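Gripper trials at Wuddale

We have spent July comparing two grippers on the same arm, the Sima and the Poson. Najwa Fakhoury ran the trials and logged 2149 picks, most of them small card boxes and bottle caps. Both grippers used the same controller settings, and the finger pads were changed every Monday.

The wrist camera took up more time than we had planned for. Each session starts with the fingers wide open over a plain surface, so that the view can be checked before any parts go down.

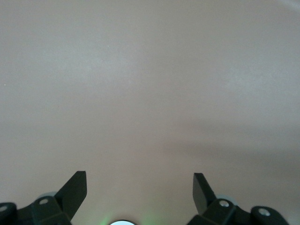

Does the camera need setting up again after a finger change? Only if the bracket has been loosened – swapping the fingers alone has not shifted the view so far.

The Poson closes faster, but it dropped 16 caps in the last batch against 3 for the Sima. Najwa thinks the closing force is set too low and will raise it before the next run. The Sima stays on the arm until then.

Vuvbridge has asked for the log once both sets are finished. Anyone who wants bench time before that should speak to Najwa, as the arm is booked most afternoons from 2.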